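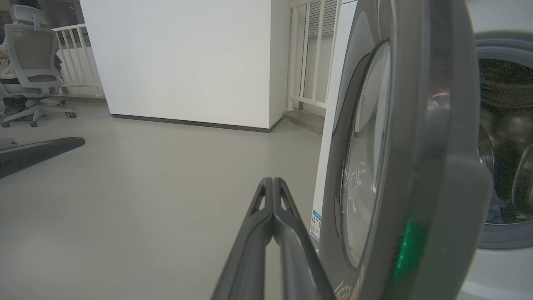 Workshop tips: recording laundry examples with a wrist camera

These are notes for anyone setting up to record washing machine tasks for a learning system. They come from the Luvstead project, where an arm is being taught to open the door, put a garment in, close the door and take the garment out again. Most of it is small practical stuff that we had to work out as we went along. Žofie Říha looked after the recording log and a good half of the tips are hers.

Before you start

Unplug the machine, turn off the tap and run off any water left in the filter. You don't need a working wash cycle to teach loading, and an arm that catches the start button with its elbow can cost you a morning.

Check that the machine stands level and doesn't rock. Pulling on a door handle puts a sideways load on the cabinet, and a machine that shifts by a finger's width over a morning will spoil the later recordings without you noticing. Put masking tape on the floor at the feet and look at it every so often.

Wipe the door glass with a dry cloth. Use no polish. A smeary glass and a clean glass look quite different to a small camera, and you want to choose when you have one or the other.

Cut a short bit of string and use it to check how far the arm base stands from the machine. A tape measure is fine too, but the string hangs on a hook by the arm and gets used.

Doors

A round door is harder than it looks. The rim moves in an arc, so the fingers have to turn as they pull. People driving the arm by hand for the first time nearly always pull in a straight line, the fingers slide off, and then they grip harder. Get them to open the door with their own hand first, slowly, and watch what their wrist does.

Record opening and closing as separate tasks. We ran them together to begin with and had to go back and cut them apart, and the cuts were never in quite the same place.

Start with the door at different angles. Shut, just off the latch, half open, fully open. If every example begins with the door shut, the system has no idea what to do when it finds one that somebody has left ajar.

Keep the fingers away from the rubber seal. It gives when you press it, then grabs. If you need to work near it, go in slowly with the fingers closed and only open them once they are inside the drum.

For closing, push on the rim near the latch side with the fingers together. Pushing on the glass works but leaves marks, and the arm will sometimes skate across the dome.

Clothes and basket

Use one garment at a time until the recordings are dull to watch. Then go to 2. Going straight to a full basket gives you a lot of footage of sleeves caught round the fingers and very little of anything you can use.

Pick garments in plain, strong colours that stand out against a metal drum. Grey socks are a misery. Save them for later, once the easy things are going well, and then do include them, as real laundry has plenty.

Crumple each garment afresh before every attempt. Drop it from waist height and leave it as it lands. If you arrange it by hand you will make the same shape over and over, usually with a nice handy fold sticking up where the gripper can get it.

Move the basket between attempts. A hand's width is plenty. Turn it as well if it isn't round. Don't let it get so close that the door hits it on the way open, unless you are recording that on purpose.

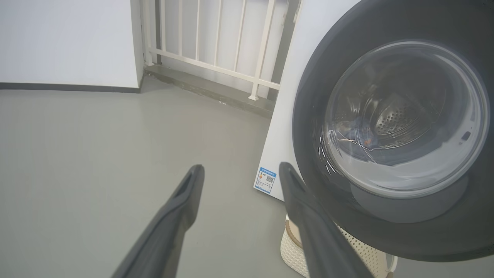

Door, drum and basket from the wrist camera, with the garment lying at the bottom of the drum.

For taking things out, put the garment in by hand and vary where it lies. Left, right, at the back, up against the glass. Give the drum a part turn between attempts too, so that the paddles aren't always in the same position. The arm can use a paddle to trap cloth against, and if the paddle is always in one place it comes to depend on it.

The camera

Look through the wrist camera before you look at anything else. What seems obvious from where you are standing may be hidden behind a finger. We had a set of recordings where the driver was working from the side of the arm and could see the garment perfectly well, while the camera could not see it at all. They had to go. The system only has the camera to go on, so the driver should too.

Glass is the main nuisance. Daylight throws streaks across a curved door and they move as the day goes on. Our advice is to live with it. Record some examples at eight in the morning, some at midday and some once the lights are on. By November we were losing the daylight early and the afternoon recordings looked like a different room, and they turned out to be some of the more useful ones.

White cabinets wash out against white walls. If your camera has automatic exposure, lock it before the session and check that you can still make out the edge of the cabinet. Darkening the picture a touch usually brings it back. The darker parts of the drum will suffer a bit, so check those as well.

Clean the lens at every break. Lint gets on it, and you can't see it on a small preview.

Tie the camera cable down at the wrist and again at the elbow, leaving a loop for the turn. Cloth tape is kinder to it than plastic ties. Check the loop with the wrist turned as far as it goes in both directions.

Fingers

Tapered fingers are good for getting hold of a fold of cloth. They are less good on a door rim, where you would like a bit more surface. We tried swapping them between tasks and gave it up, since every swap meant setting the camera again. Stick with one pair and learn what it can do.

Rub the finger tips with a damp cloth when they start to slip. Lint builds up on them just as it does on the lens.

Write down the day you fit a new pair. Worn tips and fresh tips behave differently, and when a batch of recordings looks odd it helps to know.

Running a session

Forty attempts is as much as one driver should do before changing over. After that the movements get hasty and start to look alike. Change drivers even if the one at the controls says they are fine.

Keep the fumbles. If the gripper misses, goes back and gets it the second time, that is a good recording and should be marked as one. What you want to throw out are the attempts where the driver gave up, or where a hand came in to help.

Say in one plain line what each attempt is meant to do, and write it before you start. "Take the blue garment out of the drum and put it in the basket." Agree the words beforehand. We had "washer", "machine" and "washing machine" all in the same log, and "basket" and "hamper" for the same basket.

Agree on what counts as finished too. For us a door is closed when it has clicked, and a garment is in the basket when no part of it touches the floor. A sleeve over the side is allowed.

Leave a still moment at the start and end of each recording, long enough to take a breath. It makes cutting much easier, and it teaches the arm to stop.

Our log stood at 1,530 attempts when these notes were written, and more than 8 of the folders needed renaming because people had put spaces and initials in them. Settle the folder names first and print them out. Tape the sheet up where the driver can read it without getting off the stool.

Safety, briefly

Stop button within reach of the driver, and a second person who knows where it is. No loose cuffs, scarves or lanyards near the arm. Nobody reaches into the drum while the arm has power, even if the garment is right there and it would only take a second.

If the fingers jam in the door, cut the power to the arm before you pull anything. Support the arm with one hand first, as some models drop when the power goes.

When you finish for the day

Leave the door ajar so the drum can air. Fold the garments you used and put them in a bag marked with the session name, so that you can get the same ones out again. Copy the recordings to a second drive and open one from the beginning, one from the middle and the last one, to see that they play. Park the arm with the wrist pointing away from the machine and put the cap back on the lens.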